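3. Site and Method

The living room chosen for the Calent study is used by adults and children during the day. The aim was to record where loose textiles (pillows, cushions, blankets and throws) come to rest, and to propose a storage unit that fits the way the seating is used. Fixed upholstery was left out of the inventory.

The inventory was compiled on October 2, 2023 by Rimantas Juška. Each item was entered on a form with its type, surface, resting place and the seat nearest to it. The form was adapted from the one used in the Ernen flat and has 13 fields. Items in use were entered but not moved. 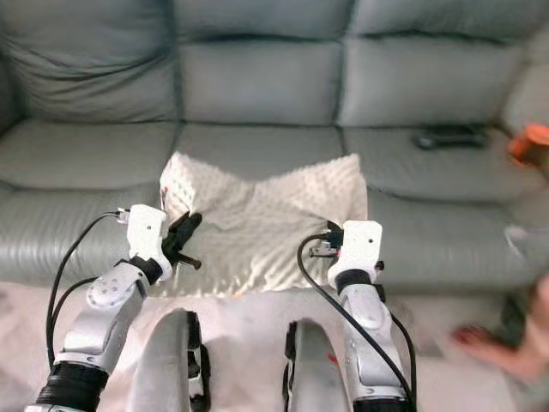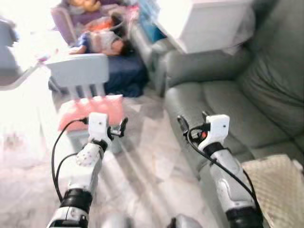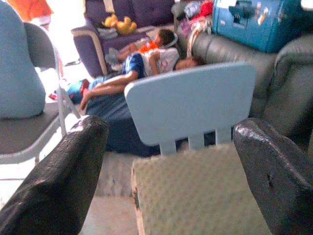
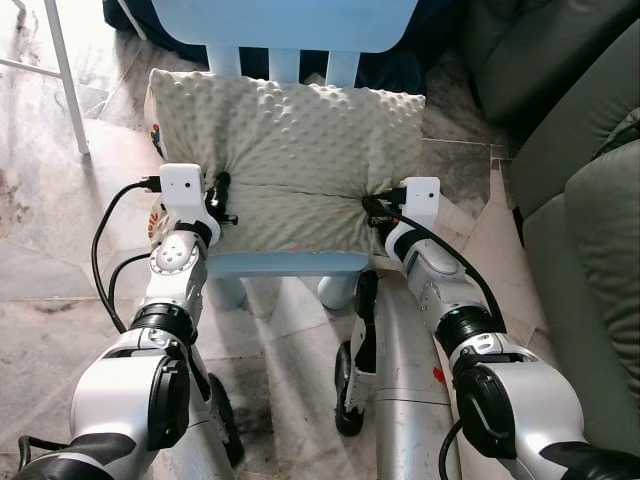
Figures 3.1 to 3.4, in order. 3.1: cloth spread over the middle of the leather sofa. 3.2: living room floor. 3.3: children's chair, folding chair and the blanket or mat on the floor. 3.4: dotted square pillow on the children's chair.

3.1 Observations

The sofa has three seat cushions, and the cloth in Figure 3.1 lies over the middle one and hangs down the front. A strip of leather is left uncovered towards the backrest. On smooth leather a throw of this kind can slide forward, so it was classed as unstable.

The light blue children's chair has a low seat, and the square pillow takes up most of it (Figure 3.4). A pillow kept there has to be lifted off before a child can sit down. The folding chair in Figure 3.3 serves as a second resting place, with a large light blue cushion against it. The dark blue textile on the floor was in use by two children and was entered as a floor item.

3.2 Requirements

The unit should be open at the top and no higher than 40 cm, so that children can reach into it. A lid was considered - the Pliditz box has one - but was rejected as an extra step. Dimensions are given in Section 4.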